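Chapter 5
Returnable Packaging and the Closed Loop

After reading this chapter you should be able to:
define a returnable transit item and distinguish it from one-way packaging
calculate the size of a container pool from cycle time and daily demand
explain why pools shrink, and where the losses are normally found

5.1 Introduction

A returnable transit item is any container, pallet, tray or lid that is designed to make more than one trip between a supplier and a customer. The term covers steel stillages, plastic totes and folding crates. It does not cover cardboard that happens to be used twice.

One-way packaging is paid for once and charged to the goods. Returnable packaging is a fixed asset, and it must be bought, tracked, cleaned, stored and repaired. The saving per trip is small, so the number of trips decides whether the investment pays.

5.2 Cycle time and pool size

The cycle time is the number of days between one filling of a container and the next filling of the same container. It includes time at the supplier, time in transit in both directions, time at the customer and time spent waiting empty. The last of these is often left out of early estimates.

Pool size is daily demand multiplied by cycle time, plus an allowance for repair and loss. Consider the Ustari depot, which ships 100 totes a day to Pacheco on a cycle of nine days. The working pool is 900 totes. Zervas and Kokkinos, whose method is followed in this chapter, add a fifth for repair and loss, giving a pool of 1,080. The depot held 1,082 in March. 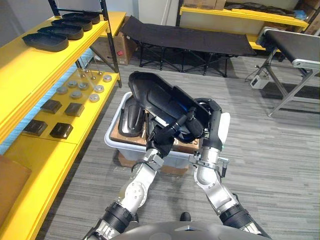 A pool of the correct size can still fail if the empties are in the wrong place. Of the totes held in March, 403 were standing at the customer's site - far more than two days' use. Shipments from Ustari were then made in cardboard, although the pool as a whole was sufficient. The remedy is a fixed collection day, such as every Thursday, with a minimum load agreed by both parties.

Section 5.3 deals with deposits and hire charges. Worked problems on pool size are given at the end of the chapter.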